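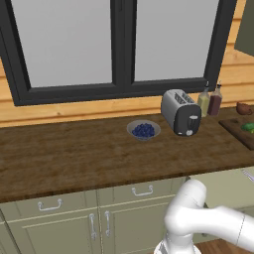

**Figure 3.** One of the simulated kitchens used for remote-control demonstrations.

### 3.2 Collecting demonstrations

Demonstrations were recorded by remote control in Giserent, our kitchen simulator. The operator holds a tracked hand controller, and its motion is scaled and sent to the simulated arm as end-effector velocity commands. A trigger opens and closes the gripper. Layouts are drawn from the Woltmont set, and each one places everyday objects on a fixed run of counter. In the layout of Figure 3, a bowl of blueberries stands just to the left of a two-slot toaster, and two glass bottles stand behind the toaster near the wall. Operators found this kind of spacing harder than an open counter. The toaster limits the directions from which the bottles can be approached, and a wide swing of the elbow can bring the forearm close to the objects in front.

Each operator completed 20 practice episodes, which were discarded. In all we recorded nearly 2,000 episodes across 22 layouts. An episode ends when the operator presses the stop button or when the time limit is reached. We kept failed episodes in a separate split and did not use them for training, except in the ablation of Section 5.

We compared this interface with hand guiding, in which the operator moves a passive copy of the arm and the simulated joints follow. The copy, which we call Damia, has the same joint layout as the simulated arm but no motors. Hand guiding gave smoother paths near the wall, where the operator could feel the joint limits. Remote control gave better wrist alignment when objects had to be grasped from above. Both kinds of data are stored in the same format, with joint positions, gripper state and camera views logged on a shared clock.

Before training, we removed idle steps from the start and end of every episode. Pauses in the middle were left in place.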